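Call for participants — home dust and surface residue study, second intake

Sokach Environmental is looking for households to take part in a study of settled dust in older homes. The first intake closed in February. The second is open now and will run until all places are filled.

The study measures how quickly fine dust builds up on hard indoor surfaces, and how the particle size changes with heating, open windows and the type of flooring. Results will be used to revise the sampling guide that Sokach supplies to building inspectors in the Gallegos and Tramell districts.

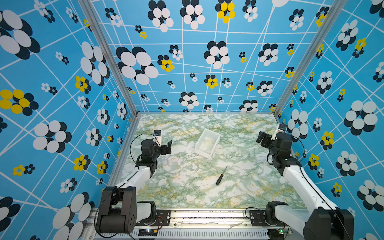

Who can apply

You must be 18 or over and live in a house or unit in Gallegos or Tramell built before the current insulation code came in. Renters are welcome, with the written consent of the owner. Homes with building work under way can't be included, as plaster and timber dust swamp the readings. Smoking indoors also rules a home out. Pets don't, but please list them on the form.

What is involved

Participation runs for 23 weeks. We will place 5 collection plates in your home, each on a flat surface at bench height or higher. The plates must not be moved, wiped or covered. You will be asked to:

— swap the plates once a fortnight and post the used set back in the prepaid mailer
— keep a short log of vacuuming, heating and open windows
— allow two home visits, one at the start and one at the end

The plates are weighed at the Okent laboratory and then examined under a microscope. Particles are sorted into size classes by fibre content and colour. A plate that arrives cracked or with a broken seal is discarded, and the log for that fortnight is kept.

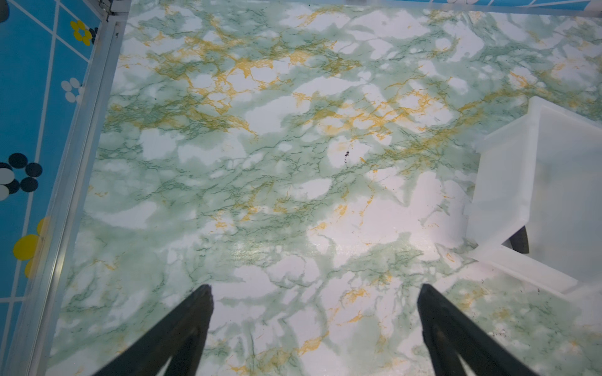 A household from the first intake wrote that the fortnightly swap was easy enough, but the log took longer than expected and the columns for window opening were too narrow to write in. The log sheet has been redrawn with wider columns, and an online version is available on request.

Payment

Each household that completes the study receives $1000, paid in two parts: half after the midpoint log is received and half after the final visit. Households that withdraw early keep any payment already made.

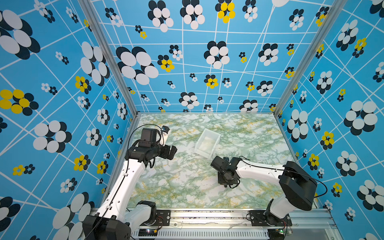
Privacy

Addresses are stored separately from the readings. Published tables will show the district, floor type and heating type only. You may ask for your own results in writing once the analysis is finished.

How to apply

Request a form from the Sokach office in Tramell or from the front counter at Okent. Completed forms are reviewed each Friday. Please include a sketch of your floor plan with the rooms labelled — it need not be to scale — and a daytime phone number.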